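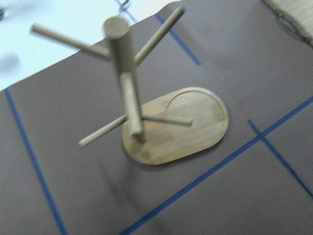 mug tree. four pegs, oval base, zero mugs so far

ok so small kitchen thread bc I said I'd do one. the mugs have been living in a stack by the kettle since March and I chipped the good Zukar one getting at the one under it. enough

rule for this round – nothing goes back on the counter until it has a spot. so I'm working it out on brown paper first, painters tape for the zones. cheap and you can move it when you change your mind (I have changed my mind a lot)

the base on this thing is longer than I wanted. BUT theres a round groove cut in one end so you can park something there. sugar bowl? the little Kiều teapot? leaning teapot

pegs come out at all different heights which I like, fat mugs need the room. the old metal one from Celtolau had them all level and the handles just fought each other

also before anyone asks, no I'm not doing wall hooks. rented place, plaster like cake. tried it once, 2 hooks and a fist size hole

cutting board is next. bamboo, used to lean behind the faucet and get gross on the bottom edge. wants to be near the mugs but not touching, I drip when I pour 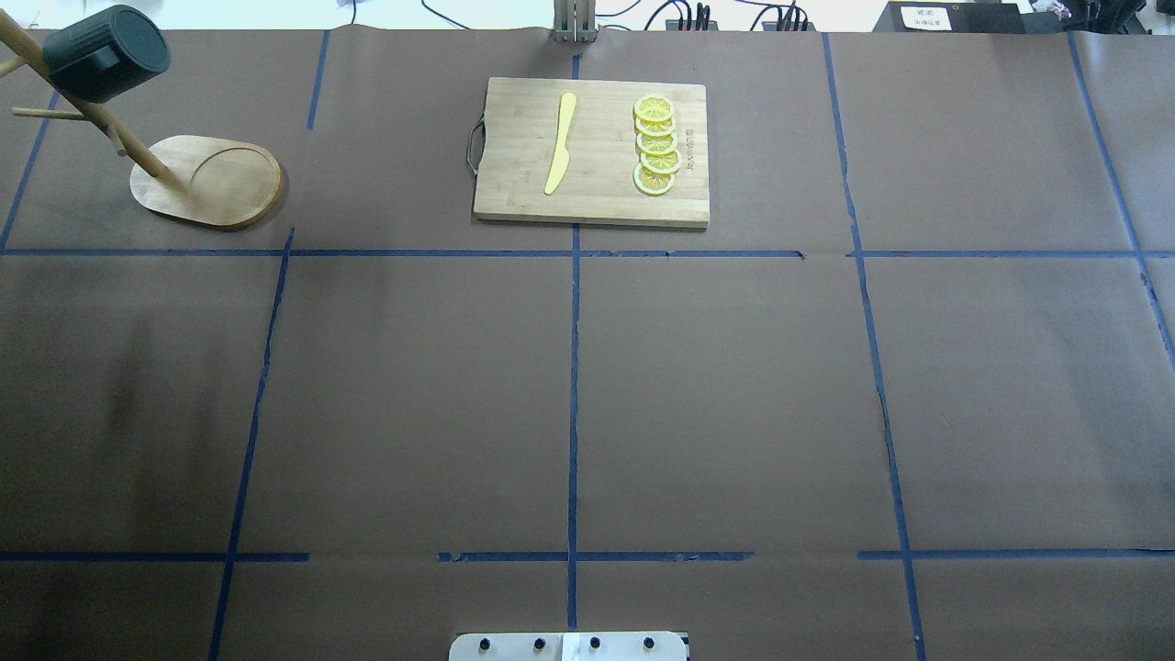
Tamsin Yazzie wants to know why I don't just hang the mugs under the cabinet like a normal person, and says a tree is only a dust collector with arms. Her words. She also says rinse them before you use them if they sit more than a week

fair on the dust. but my cabinets are low and the kettle steams right up under there, so no. and no mug in this house sits a week lol

things I'd do diferent: measure the deep end of the counter first. mine is around 300 mm once the toaster is in, so the base has to go on a slant or stick out over the edge

also get the wider tape. the skinny stuff kinks and you end up doing it in bits

teapot update – too wide for the groove. sugar bowl it is

next up the spice drawer, send help. or jars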